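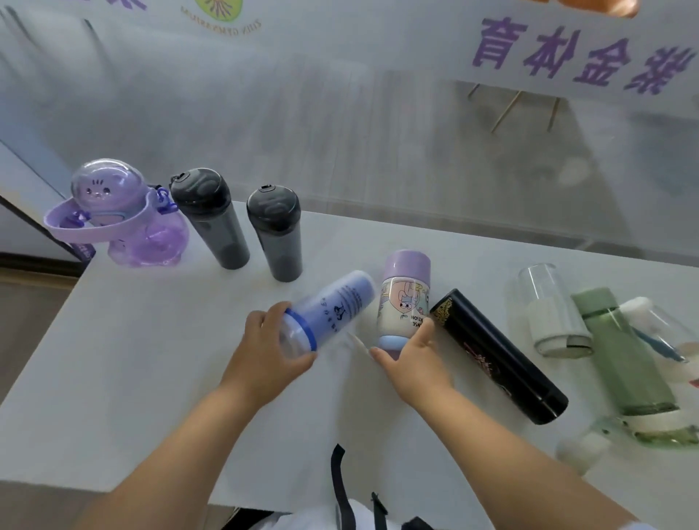

One of the reviewers, Kim, asked whether sorting bottles and tumblers tests anything that plain blocks would not, and whether the gain we report would hold once some of the items were see-through.

September
By the Flernport Manipulation Group
Reading time: 2 min

4.2 Learning from two-handed demonstrations

We tested the question directly. The Skadus set contains 1,310 demonstrations of a person handling drinkware on a tabletop with both hands, recorded from head height. Figure 3 shows one moment from the set, with a blue cup on its side in the left hand and the right hand at the base of a short bottle with a lavender cap. Several of the other items are translucent, and some are lying down while others stand.

We trained 2 policies with the same network and the same number of steps. The first saw all demonstrations. The second saw only those in which every item on the table was opaque. Both were then run on the Wultmont two-arm platform with 19 items that do not appear in the training data. A trial was counted as a success if the item ended upright and stayed up after release.

Figure 3. Two-handed handling of mixed drinkware, seen from above.

The policy trained on all demonstrations succeeded in 54 more trials than the opaque-only policy. Most of the difference came from clear and tinted items lying on their sides, where the opaque-only policy often closed the gripper short of the wall. On opaque items the two policies were close – the full set gave no clear benefit there.

We use cookies to improve your experience. Accept | Manage settings

Long bottles remained hard for both policies. The usual failure was a grasp too near one end, after which the bottle turned in the gripper during the lift. Adding a second view at the wrist reduced these failures but slowed each trial, and we leave it out of the results in Section 5.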